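Acta de la reunión de coordinación de exámenes
Academia Relis, sala de profesores
Mes de enero, comienzo a las 17:10

Preside la reunión Jennylyn Bañez, que también redacta esta acta. Asisten los profesores de legislación, de mecanografía y de ofimática. El profesor de cálculo avisó que no podía venir y mandó sus notas por correo.

1. Acta anterior
Se lee y se aprueba con una corrección: donde decía "segunda prueba" tiene que decir "segunda parte de la primera prueba".

2. Inscripciones para la convocatoria de auxiliares
Tenemos 609 alumnos inscritos para el simulacro general, contando las sedes de Laryea y Tavier. La sala grande de Laryea admite 500 personas, así que los demás harán la prueba en Tavier, a la misma hora y con el mismo cuadernillo. La lista de cada sede se publicará en el tablón y en la página de la academia. Los alumnos que quieran cambiar de sede deben pedirlo por escrito en secretaría. No se aceptan cambios por teléfono.

3. Formato del simulacro
Se acuerda un cuestionario de 80 preguntas, con el mismo tiempo que en el examen oficial. La profesora de legislación pide que las preguntas de procedimiento administrativo no estén todas al final, porque el año pasado muchos alumnos las dejaron en blanco. Se acepta. Ella misma hará el nuevo orden y lo enviará a los demás para revisar.
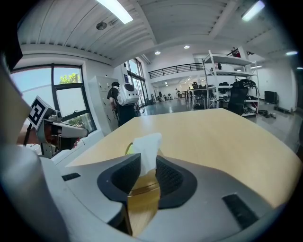
Sobre la penalización hay dos opiniones. Ofimática propone no descontar los errores en este primer simulacro; legislación prefiere descontar desde el principio. Se vota y queda aprobado descontar un acierto por cada 3 errores. La regla se escribirá en la portada del cuadernillo, con letra bien visible.

4. Prueba de mecanografía
El programa Zastivbridge todavía no guarda bien las tildes en los resultados. Se ha escrito al servicio técnico y estamos esperando respuesta. Mientras tanto, la corrección se hará con los textos impresos.

5. Ruegos y preguntas
Se pregunta si habrá revisión de las notas. Sí habrá, por las tardes, con cita pedida en secretaría.
Se pide comprar más bolígrafos negros.
Queda pendiente para la próxima reunión el calendario de las tutorías.

Se termina la reunión a las 18:35.

Jennylyn Bañez
Coordinación de exámenes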